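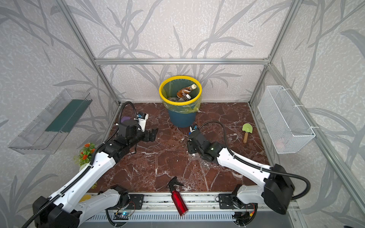
What should a first equipment budget for a robot work cell include?

It should include the arms, everything the arms need in order to run, everything they will handle, and the labor to set up and maintain all of it for the full planning period.

Filed under: Operations Textbooks > Equipment Planning
Print this page | E-mail this page

Chapter 6
Planning and Buying for a Small Automated Cell

Most small organizations buy their first robot arms the way they buy a copier. Someone gets a quote, the quote is approved, and the equipment arrives. The gaps show up later. There is no budget line for the frame, the cables have to be ordered separately, and the person expected to run the cell has other duties until the end of the quarter.

In this chapter we follow one purchase from the first request to the second-year review. The buyer is Drameck, a small contract firm that tests handling tasks for makers of household goods. The task it wanted to run was clearing up: picking up bottles and putting them in a bin, and putting hand tools and sponges back in their holders. Bakari Simiyu, the operations manager, wrote the request and later kept the cost records used in the tables for this chapter.

6.1 Start with the task

A purchase request should open with a written task statement. It names the objects to be handled, the largest and heaviest of them, where each one starts, and where each one must end up. It also states how often the work is repeated and who resets the cell between runs.

The first request at Drameck had none of this. It named an arm model and a price. When the finance office asked what the arms would pick up, the answer was "small items." A full spray bottle and an empty plastic bottle are both small items, but they differ a great deal in weight, and the arm must be chosen for the heavier one at full reach. The request was sent back and rewritten.

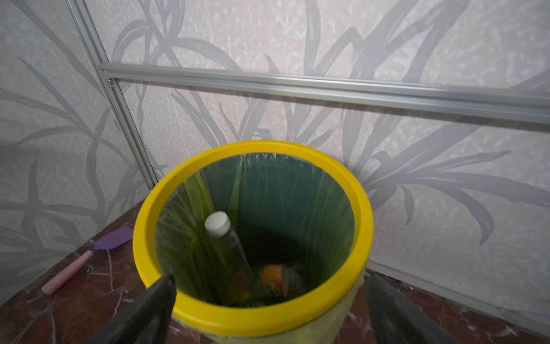 The rewritten request listed 21 objects, each with its weight and its widest and narrowest points. The last two measurements matter for the gripper. If the fingers do not open wide enough for an object, a longer reach or a stronger motor will not help. Ask the vendor for the opening width in writing, and check it against the list before comparing prices.

6.2 Sort costs into groups

Once the task is fixed, costs can be sorted. We use 5 groups:

Arms and grippers
Structure: frame, rail, mounting plates, floor and wall panels
Sensing and wiring: cameras, cables, boards, power supplies
Consumables and handled objects
Labor: assembly, training, resets, repairs

Buyers tend to price the first group carefully and guess at the rest. Drameck received quotes for the arms from Sindard and Ruangrit. The Sindard quote was lower, but it left out mounting plates and cables. With those added, the difference between the two was too small to decide the matter, and the choice was made on delivery time and repair terms.

The fourth group is easy to overlook. Bottles get crushed, sponges tear, and bin liners have to be replaced. Each item is cheap, but a cell that runs every working day goes through a steady supply. Put it in the operating budget with a monthly amount, and name the person who reorders.

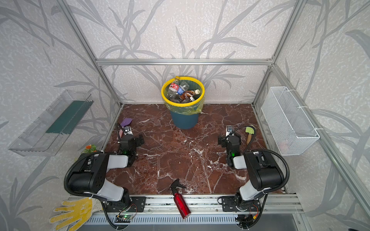
Reading time: 21 min

6.3 Choose a planning period

Drameck planned for 3 years. A shorter period would have hidden the cost of replacing worn gripper parts and cables. A longer one would have meant guessing at prices that no vendor would confirm. Whatever period you pick, use it for every option you compare. A purchase spread over one period cannot be fairly set beside a lease spread over another.

Within the period, separate what is paid once from what is paid again. The frame is paid once. Training looks like a one-time cost, but it returns whenever an operator leaves. Simiyu's first draft allowed for one training session in June and nothing after that. The second draft allowed for one each year.

6.4 Before you sign

Have the supplier confirm the delivery date, the contents of each box, and the repair turnaround. Measure the doorway and the bench. Find out which outlets are on the same circuit. Keep the answers with the purchase order, where the next manager can find them.

Section 6.5 takes up the lease option and works through the Drameck figures line by line.

Related chapters
Chapter 5: Writing a Purchase Request
Chapter 7: Leasing, Renting, and Shared Equipment
Case file: Edport Replaces a Packing Line
Worksheet: Cost Groups for a Two-Arm Cell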